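Topic: Sorting the small stuff, one big bin or lots of little ones?

drawerdiver
OK so I finally did it! I emptied the hall closet, both bathroom drawers and the toy corner, and put every loose small thing into open bins so I could see what we own. 195 things! I wrote it all down, yes I am that person. Brushes, blocks, hair clips, dead pens, a whistle. Now I have to decide how they all go back and I'm so excited I can't sit still. My plan is deep Wollel tubs with lids, 2 of them, everything in. Talk me out of it or cheer me on.

mossy_kettle
Cheering for the emptying, booing the deep tubs. Small things sink. We had a Wollel for a year and the bottom of it was like the bottom of a pond. Go shallow and open!

tinbinfan
Shallow and open, plus one. Metal if you can find it. I love mine so much, you can hear what you're dropping in and they wipe clean in two seconds.

drawerdiver
But lids!! Lids stack!

quillandcrumb
I'm with the OP on this. Open bins are great for a month and then they're full of lint and receipts. I have the Fletico ones with the clip lids, 17 in the closet, each with a label on the short end, and my kids put things back. Mostly. The purple one is a disaster.

mossy_kettle
17 boxes is 17 lids to open when you want a hair tie at 7 in the morning. No thank you.

quillandcrumb
You open one. It has a label on it.

tinbinfan
Shape matters more than lid or no lid if you ask me. My favorite kind of bin has sides that slope in toward a flat floor, so little things slide down to where you can reach them. Same idea as this pair of gray metal ones set back to back, and look how easy it is to spot the blue hairbrush and the yellow block with a red-orange one right by it. Nothing is buried and you could grab any of it without digging. Put those same things in a deep tub with the rest of your 195 and good luck finding the brush.
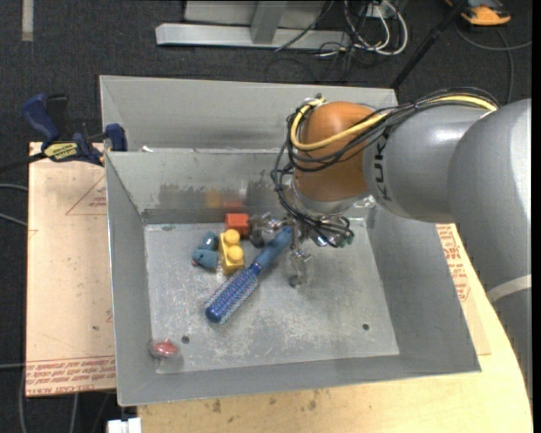
drawerdiver
Ooooh OK the slopes are nice. I do want to keep brushes away from blocks though, we've had hair in the blocks before and it was gross.

mossy_kettle
Yes, brushes on their own! I stand ours up in a Yip caddy by the sink, bristles up.

quillandcrumb
Fine, I'll give you open bins for toys. Bathroom stuff still wants a lid, I'm not moving on that one.

drawerdiver
New plan then. Open sloped bins for the toy corner, Fletico with lids for the bathroom, and the Wollels can have the winter hats. Does anyone know if the Sakness shelf is deep enough for two bins back to back? I'm measuring tonight!

tinbinfan
Mine fits on the wide Sakness, not the narrow one. Check the lip at the front too, it eats a bit of the depth.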